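How to Write a Scary Story Short Enough to Read Aloud

Every November my friends and I trade ghost stories after supper, and I love it so much that I start drafting in summer. The sweet spot is 960 words. Any longer and people start eyeing the pie!

Step 1. Pick a small, private fear

Skip the vampires. Thitima Rattanakul once wrote about a voicemail that got a second longer each time it was played, and I still can't listen to mine in the dark. Write down whatever made you check the lock last week, and start there.

Step 2. Set a clock running

Give the reader a time and keep coming back to it. In my story "Cilcombe," the phone rings at 3:10 a.m., then at 3:09 the next night, then 3:08 (you can feel where it's headed, and that's the fun of it). Mention the hour early, let it drop for a page, then bring it back in a plain sentence. 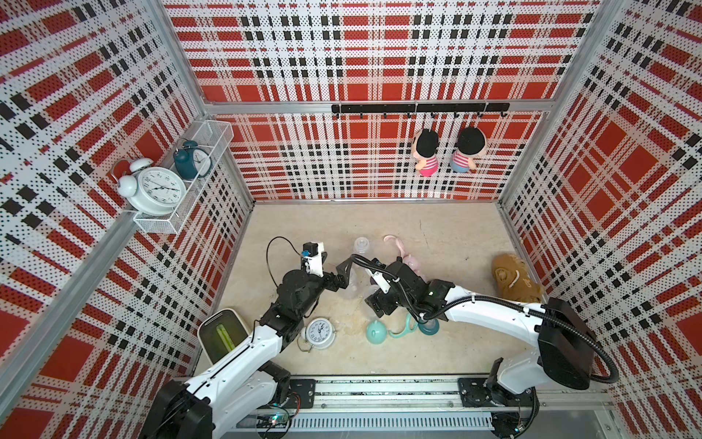
Step 3. Hold the monster back

Keep it offstage for the first 200 words at least. A sound or a smell will do plenty of work. When it does show up, give it one detail and move on.

Step 4. Read it out loud, then cut

Mark every spot where you stumble. I took 61 words out of "Cilcombe" this way and it got so much creepier! Leave the draft alone for 24 hours before you read it again.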